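Home > Floors and Kitchens > Cleaning

Fuzz from the carpet keeps ending up in the kitchen

Asked by spramanik on December 21, 2013
Viewed 1,184 times, 3 answers

We have one long room in the Gelbridge building with a kitchen across the back wall. The kitchen part has a light wood-look floor with a wavy grain. The rest is dark gray carpet. The two meet on a diagonal with no wall or door between them, only a thin red line along the join.

The carpet sheds. Gray fuzz gets onto the wood-look floor and collects under the white lower cabinets and around the legs of the chairs at the round table. I sweep it every evening and by noon the next day there is more. I also wipe the cabinet doors and the stainless refrigerator with a white cloth, and the cloth leaves lint of its own on the steel, so now I have gray fuzz on the floor and white fuzz on the fridge.

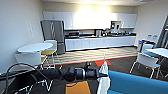 View to the kitchen from the couch side, with the white cloth in front.

What I have tried so far:
A broom. It moves the fuzz and most of it drifts back.
A wet mop. The fuzz sticks to the mop and then to the floor.
Vacuuming the carpet twice a week with a Clotton upright. The bag fills up but I don't see less fuzz.

The carpet was put in last March and covers 873 square feet. I can't replace it. Two things I would like to know. Is there an order to do the floors in, and what cloth should I use on the refrigerator?

Selvaraj Pramanik

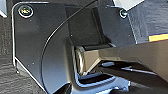
Close view, same room.

ANSWER 1 (accepted)
by buchanan_floors

New cut pile sheds for the better part of a year, longer if it was not vacuumed much in the first months. Twice a week is not enough. Go every day for two weeks, slowly, and go over each strip in both directions. After that you can drop to three times a week. Change the bag when it is half full. A full bag loses suction and you end up just combing the carpet.

Order: carpet first, all of it, finishing with a pass along the join. Then wait an hour for the dust to come down. Then do the hard floor with a dry microfiber flat mop, starting at the cabinets and working toward the carpet. Turn the head over when it looks gray. Damp mop last, and only if the floor needs it. If you damp mop with fuzz still on the floor you get what you described.

Under the cabinets use the crevice tool once a week. A broom will not reach in there.

For the refrigerator, stop using terry or anything with a nap. A flat-weave microfiber cloth, slightly damp, with the grain of the steel, then a second dry one. Wash them without fabric softener and never in with towels.

Comment from spramanik: Thank you. I did one week of this and the bag was full after 7 days. The floor by the table is better. I have not bought the new cloths yet.

ANSWER 2
by dinette

Put a mat down where the carpet stops. We had the same layout in our old place and it helped some. Check that it has a flat edge so people don't trip on it.

Comment from buchanan_floors: A mat is fine, but shake it outside or it turns into one more thing that sheds.

ANSWER 3
by m_orrin

I use Itotell spray on my fridge and have no complaints. Don't know about carpet, ours is tile all through.

Related questions
Best way to clean under kitchen cabinets with no toe kick (1,094 views)
Carpet to vinyl join is lifting at one end
Does dark carpet show more lint than light carpet?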